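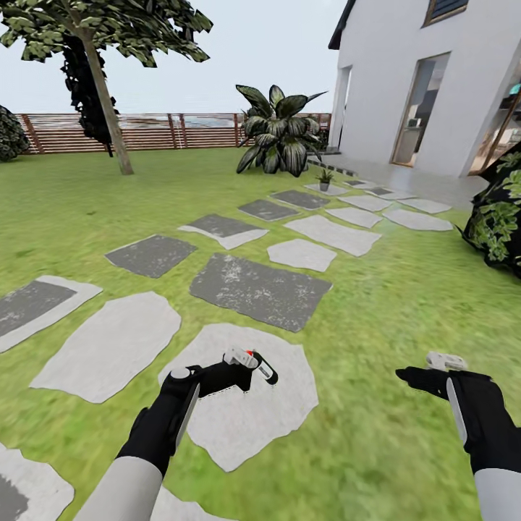 I put off reseeding the bare patches in my lawn for two years, and then it took me one afternoon. So if yours looks as sad as mine did, this is how I went about it.

Start by raking out the dead stuff, and rake hard - you want to see scratched-up soil. Pull any weeds while you're down there. If the ground is packed tight, poke it all over with a garden fork and wiggle it a bit.

Next, spread a thin layer of compost and level it with the back of the rake. I used one 40-pound bag and had plenty left over for the tomatoes (they loved it!).

Now the seed. I bought a sun-and-shade mix from Van Beek, the garden store out on the Iltden road, and scattered it by hand, half walking one way and half walking across. Rake it in very lightly, then step on it so it's pressed into the dirt.

Water is where I messed up my first try. Give it a gentle sprinkle morning and evening until the grass is up, then switch to a good soak every few days. Don't mow until it's over three inches tall, and set the mower high.

I like to seed in early fall, and anything I miss gets done in spring once the soil is over 50 degrees. Keep a little seed in a jar for touch-ups.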